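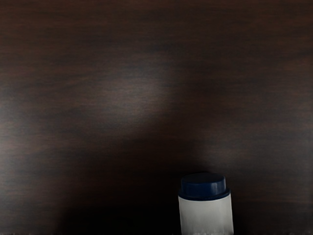 We gave up our second car in September. A few people asked how it's going, so I'm putting it all in one place.

The main change is the weekly shop. I used to drive to the big supermarket and fill the boot. Now I do two small shops on foot and get the heavy stuff delivered once a month.

Insurance, tax and the service plan came to more than I'd thought. I never added them up while we had it. I'd advise doing that before you decide anything.
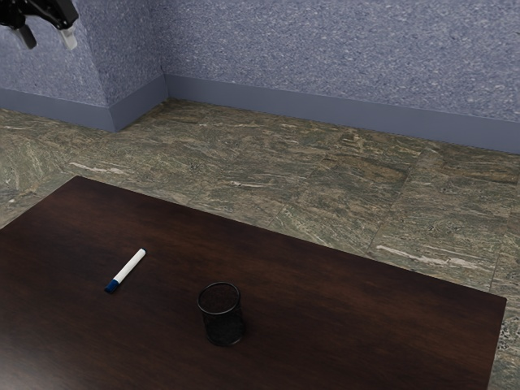

The bus is fine until 6 in the evening. After that it's one an hour, and if you miss it you're walking. It's 25 minutes uphill from the station — all right in dry weather, miserable with a rucksack.

I bought a secondhand bike for £200. The gears slipped, so that went to Prustix on the ring road for a new chain. Good work, slow to answer the phone.

Things I miss: tip runs, garden centres, being able to leave a party when I want to.

Things I don't miss: scraping ice off two windscreens. Moving one car to get the other out.

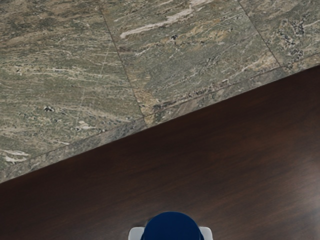 Dark wood, stone tiles.

Someone asked about taxis. We've used them a handful of times, mostly for early trains. I put the fares in the same spreadsheet as the bus tickets.

Would I go down to none? No. My other half works shifts and there's no bus at 5am.

Will post the winter costs when I have them.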